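Catalog > Workshop Supplies > Belt Care > Dullel Belt Dressing
Products Brands Returns Contact

Dullel Belt Dressing, 20 oz can

Drustau says one coat stops a belt from slipping for over 107 hours. We have our doubts. A slipping belt is usually a loose belt, so check the tension before you spend money on a can.
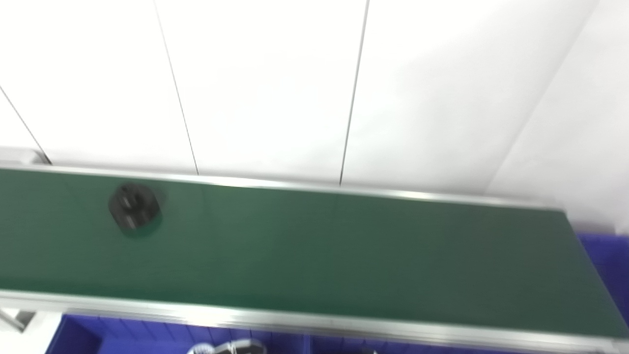
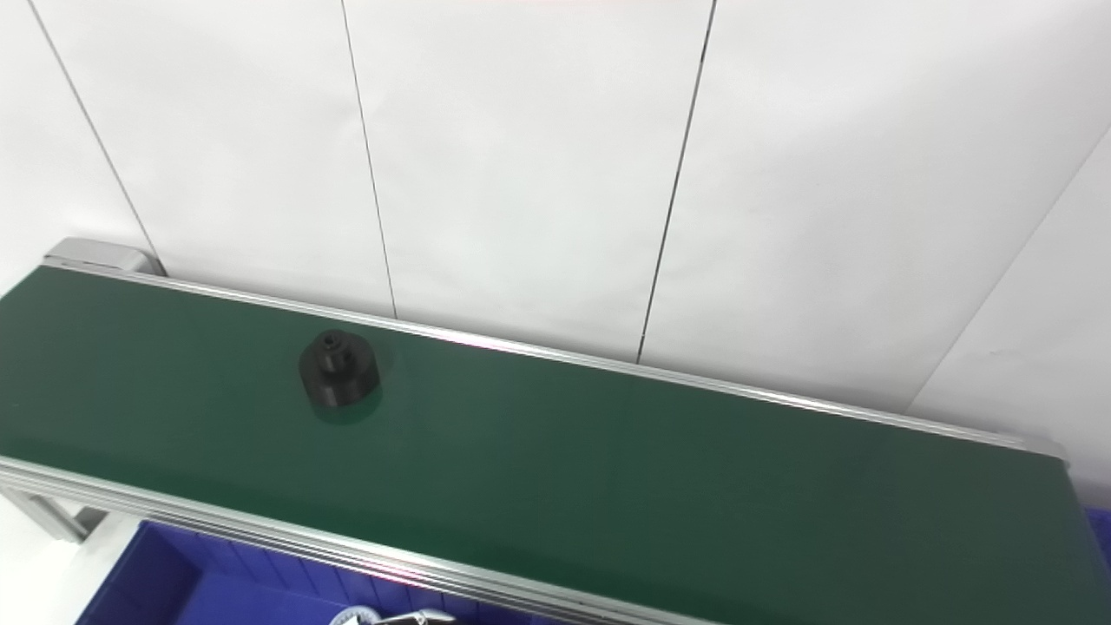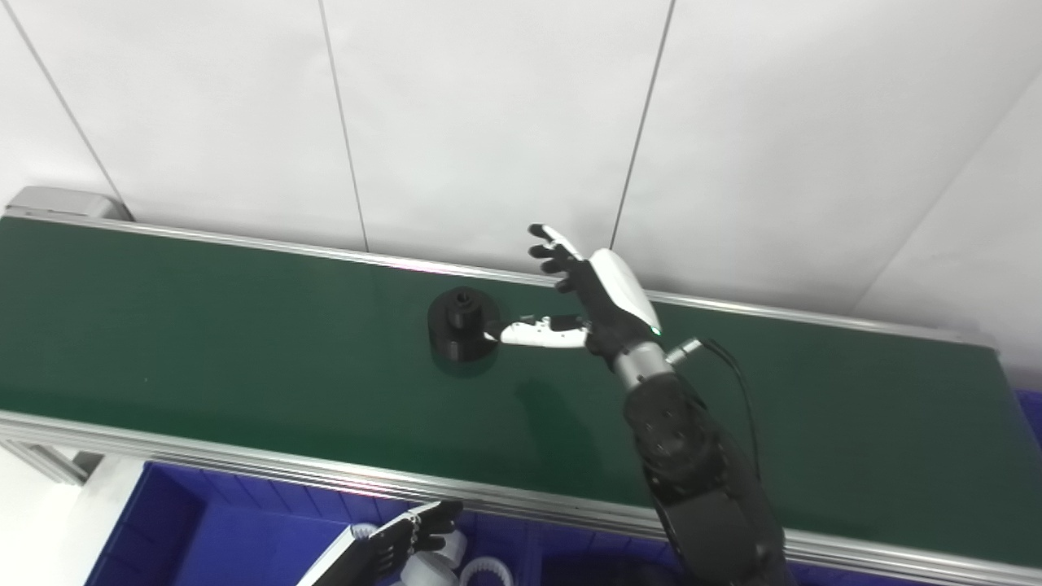
Green belt, aluminum rails.

A buyer at Prata wrote that it did quiet the squeal, but two coats left the rollers sticky and they went back to plain soap and water.

Not for food lines. Sold in packs of 2.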